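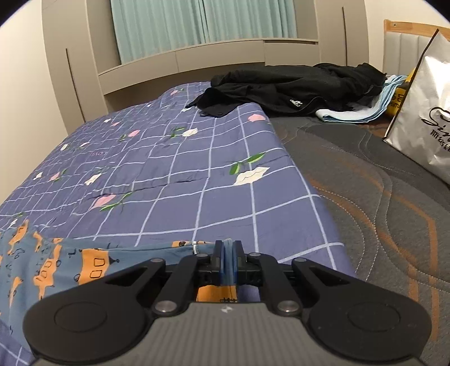 The Duvet Cover Years

I have been an adult for a good long while now and I still put a duvet cover on by climbing into it. I go in head first, holding two corners of the duvet like a man carrying a mattress into a tent, and I find the far corners by touch. Then I stand up inside and shake. From the hallway it apparently looks like a haunting done on a tight budget.

My mother could do it in one move. She would never explain the move. "You just flip it," she said, in the tone she also used for pie crust and for getting a refund.

I bring this up because in March I decided to fix my relationship with bedding. We had moved from Stivton the year before, and every sheet we owned had come along in garbage bags, and most of them were still in the garbage bags. I was sleeping under a duvet that had migrated to one end of its cover and formed a kind of boulder. You could lie beside it, or you could lie under the flat part, which was two layers of cotton with nothing in between.

The linen closet

The closet in the hall is deep and has no light. The previous owner, a Mr. Majimbun, first name Ridwan (his mail still comes), left a shelf in there at exactly the height of my forehead. I have met that shelf many times.

I pulled everything out one evening and made piles on the floor. This took until one in the morning. I found fitted sheets for a mattress we gave away. I found a single pillowcase with a zipper at both ends, a design whose purpose I have thought about more than I'd like. I found a tablecloth that I had been treating as a flat sheet for two years, which explained the scalloped border and the gravy.

My wife came out, looked at the piles, said "Oh, good," and went back to bed. The cat chose the towels.

Advice, solicited and otherwise

There are a lot of people online who will teach you to fold a fitted sheet. They all have enormous tables. They put their hands in the corners, tuck one corner into another, and at some point there's a little turn of the wrist that I have now watched at quarter speed and still can't see. After that the sheet is a rectangle and they are smiling.

Mine was a sort of bun. I asked around at work. Rohani Oei told me she rolls hers up and stuffs them in a pillowcase, and that life is short. Slamet Rahman irons his. I asked him whether he meant the pillowcases and he said no, and we both let the conversation end there.

The best advice came from Effie Cruickshank, who ran the laundry at a hotel called the Tornness for most of her working life and now lives across the street from us with a very loud parrot. The Tornness had 58 rooms. Effie came over, watched me do my bun, and asked if I was doing it as a joke.

Her method, as far as I can report it:

Lay the duvet cover on the bed inside out, with the opening at the foot.

Put the duvet on top and match the corners. Match them properly. She said this twice, looking at me.

Roll the whole business up from the head end, like a rug, until you reach the opening.

Turn the opening around the ends of the roll, and unroll it back the other way.
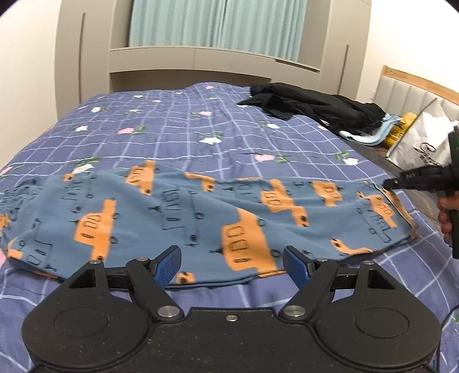

What happened when I tried it

The first time, I produced a duvet cover with a duvet rolled up inside it that would not unroll. Effie said she had never seen that before, and she has seen a stag party try to check out wearing the curtains.

The second time it worked, and I was so pleased that I took it all apart and did it again. This is how you lose an evening. By the fourth go I was timing myself, and I got it under two minutes with only one corner wrong. The corner was full of air. It stuck up like an ear.

I told Lai-ching Hsueh about this on the phone, at some length, and she waited until I was done and said that she doesn't use a cover, she just washes the duvet. I didn't know you could do that. I still don't think you should be able to.

Shopping, briefly

Flushed with success, I went looking for a new set. I thought a set would be cheap. There's a brand called Avenora that wants 890 dollars for a sheet, a cover and two pillowcases in a color named Ki. I looked at Ki on three different screens and it's beige. The page says the fabric will "learn" me. I don't want to be learned by a pillowcase, least of all before coffee.

I bought a plain white set in a discount store for a lot less. It came with a ribbon around it that I have kept for no reason, in the closet, on the forehead shelf. The fitted sheet is too deep for our mattress by 10 inches, so there's a hammock of spare cotton under each side, and things collect in it. So far I have recovered a library book, one sock and the good scissors.

The closet, for the record, is about half done. The double-zipper pillowcase is still out on the chair, in case its owner calls. Effie says the fitted sheets are next week, and that I should clear some floor and eat something first.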